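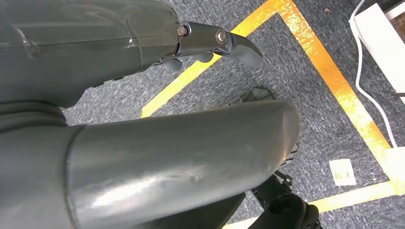 Gripper and arm over the taped floor.

DRAVWOOD ROBOTICS CLUB
Minutes of the project meeting, 9 April 2019

Present: Adoración Zabala (chair), Senyo Asamoah, Mawuli Ackah, Mawuli Addo, Kwadwo Ackah (minutes)

As we have two Mawulis and two Ackahs, first names and surnames are given in full where it matters.

1. Minutes of the last meeting

Agreed, with one correction. Item 5 said the card sorter "works". Senyo Asamoah asked for this to be changed to "has been seen to work". Mawuli Addo thought this was petty. The change was made.

2. Matters arising

The spare fingertips have still not been ordered. Mawuli Ackah had believed Mawuli Addo was doing it, and the other way about. Mawuli Ackah will do it.

The request to the college for a lockable cupboard has had no answer. Adoración Zabala will ask again but does not expect much.

3. Perrin (the card sorter)

Mawuli Addo reported. The task for the Lorkar Cup is unchanged: the arm takes a card from the table, puts it in the right slot of the organiser, and later fetches a named card back out. He said the team was in good shape. In simulation the latest version placed 472 cards out of 500 correctly, and he expected that to go up once the slot positions had been measured again.

Senyo Asamoah asked how many cards had been placed correctly on the real table. Mawuli Addo said that the real runs had not been logged in the same way. Senyo Asamoah asked in what way they had been logged. There was some discussion, from which the secretary understood that a few had been written on the whiteboard and that the whiteboard had since been wiped.

The chair said that she was pleased with the simulation figure as far as it went, but that the simulated cards are perfectly flat and the simulated table has no wobble. Ours has one. She did not want the 472 used in the entry form until there was a real number to stand next to it. Mawuli Addo said every other team would be quoting simulation. The chair said that was for them to explain.

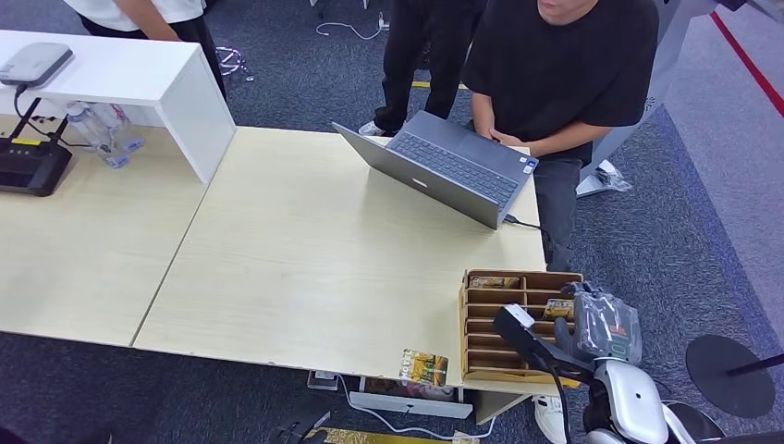
Mawuli Ackah raised the question of the slots. They are narrow, and a card that goes in at a slant tends to stay at a slant, so that the next attempt to fetch it starts from a position the program does not know about. He has tried three approach angles and likes none of them. Placing is the easier half, in his view, and most of our practice has gone on placing because it looks better when people come round.

Kwadwo Ackah asked whether wider slots would be allowed. The rules say "a divided container" and give no sizes. Mawuli Addo was in favour of a wider one. Senyo Asamoah said that if we made the slots wide enough we could throw the cards in by hand and save ourselves the arm. It was left that we keep the present organiser for now and that Adoración Zabala will write to the Lorkar organisers and ask what they consider reasonable.

There was a longer exchange on how much of the sorting the robot is deciding for itself. The program reads the card and chooses the slot, but at the last open evening Mawuli Addo was nudging the position from the laptop each time a grasp looked doubtful. He said these were small corrections and that the visitors had enjoyed it. Senyo Asamoah said the visitors had been told it was automatic. Both things are true. The chair ruled that from now on any run with a correction from the keyboard goes down as an assisted run, and that visitors are told so.

Agreed: a paper log, kept by whoever is not at the laptop. Columns for card, slot, placed or not, fetched or not, assisted or not. Mawuli Addo asked for a column for lighting. Agreed, with doubts.

4. Glove on the gripper

Mawuli Ackah is for keeping the glove. He finds that the bare fingers slide on the glossy side of the cards. Mawuli Addo is against, on the grounds that it creases and changes where the fingertips are from one day to the next. Neither has measured anything. Each was asked to do 12 grasps with and 12 without, on the same cards, and to bring the results to the next meeting instead of opinions. Senyo Asamoah remarked that 12 was not many. The chair said it was 12 more than we had.

5. Floor and cables

The tape marks where people should not stand while an arm is moving. The secretary wished it recorded that people stand there. He has done so himself. Mawuli Addo suggested a sensor that would stop the arm if anyone stepped over the line. Senyo Asamoah asked who would test the sensor, and on whom. It was felt that reminding each other would be cheaper, and we will see how long that lasts.

Cables on the carpet were discussed for the third meeting in a row. White cable covers were priced last month and thought too dear. Mawuli Ackah will look for something second-hand. In the meantime network leads are to be coiled if not in use, and drinks go under the shelf and nowhere near the power strip.

6. Money

The balance is £138. Out of this have to come the fingertips, the replacement card packs and the Lorkar entry fee, if we enter. Senyo Asamoah observed that we could afford any two of these. Mawuli Addo has been speaking to Dultulow, who make packing equipment and have said they "like to support young engineers". They have not said with what. The chair was happy for him to carry on talking to them but would not have their name put on anything until something had arrived.

7. Whether to enter the Lorkar Cup

Mawuli Addo proposed that we enter at once. He argued that a fixed date would make everyone work harder, that the simulation was strong, and that we would learn a good deal even from coming last.

Senyo Asamoah was not persuaded. He said we had entered the line-following event on the same reasoning, and that what we learned there was that our robot did not follow lines. He would sooner see a week of honest logs first. Mawuli Ackah agreed with him on the logs but thought we should enter anyway, provided the fetching half was given as much practice time as the placing half. Kwadwo Ackah pointed out that entries close on the last day of April, so a week of logs could be had without missing it.

Agreed: no decision tonight. The log starts at the next practice. If unassisted placing and unassisted fetching both come out better than half, we enter. Mawuli Addo asked for it to be minuted that he thinks half is too low a bar and that we will clear it easily. Senyo Asamoah asked for it to be minuted that he hopes so.

8. Any other business

Laptop: the club login is written on a note that has been seen by a good many people. Password to be changed by Mawuli Addo, who is to tell the rest of us this time.

Card packs: several cards are bent at the corners. Mawuli Ackah wants to throw them out. Senyo Asamoah wants to keep them, as the Lorkar cards may well be bent too. Kept, in a separate envelope marked BENT.

Actions

Mawuli Ackah — order fingertips; second-hand cable covers; glove test.
Mawuli Addo — glove test; Dultulow; new password; measure the slot positions again.
Adoración Zabala — letter to Lorkar on slot sizes; cupboard.
Senyo Asamoah — draw up the log sheet.
Kwadwo Ackah — print the log sheet; fix the table leg, or put something under it.

The next meeting will be held once the log has a week in it.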